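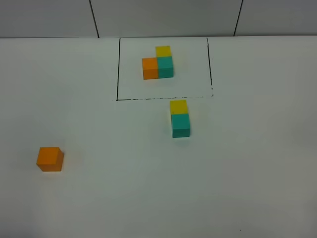 Semeo Block Copy Kit — class and club set

I run an after-school robotics club, and I started cutting foam cubes for it because I was tired of lessons that needed a whole afternoon of setup. Semeo is the version I now sell to other clubs. You get foam cubes in orange, teal and yellow, a black marker, and a booklet of 60 build cards. You bring the table and the arm!

The game is simple to explain. You draw a box on the table with the marker, and that's where the pattern goes. My favorite starter is a little L: orange and teal side by side, with a yellow right behind the teal. The same three colors go outside the box, and the arm has to use them to build a matching L. Kids get this in a minute. Getting the arm to do it takes them a good deal longer (bring snacks).

What you need

Any small arm with a two-finger gripper that opens wider than a cube. The table should be light colored and plain, because the cubes show up so much better on it. I like to leave one loose cube way off to the side so the students have to plan a long reach and not just a string of short hops. 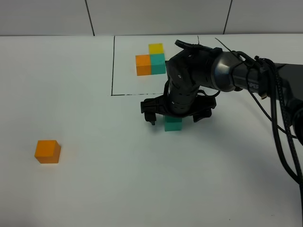
The part my students argue about most is the order of the moves. If you set the yellow down last, you have to come in behind two cubes that are already touching, and a wide gripper will happily bump both of them. I let every team find that out on its own. Foam is forgiving — nothing chips, nothing dents the table, and a dropped cube is just a dropped cube.

The cards

They come in 3 levels. Level one is flat shapes with no cube sitting on another. Level two adds stacks. Level three gives a team only part of the pattern and lets them work out the rest, and I'll admit a couple of those still get me. The Hornlow club plays level three as a race every December, and I've put their score sheet in the back of the booklet.

Odds and ends

Don't worry about drawing a perfect box. Mine are always a bit scratchy and the game works fine. Do try the marker on a corner of your table first, though, as some surfaces hang on to ink. If your cubes get grubby, wipe them with a damp cloth and let them dry before you play.

Ordering

One kit is plenty for one arm. The class bundle has 200 cubes, in case you're running several tables at once. Orders placed by 5th August go out before school starts, and after that I pack them in the evenings, so give me a little time. Spare booklets and single-color bags are on the parts page.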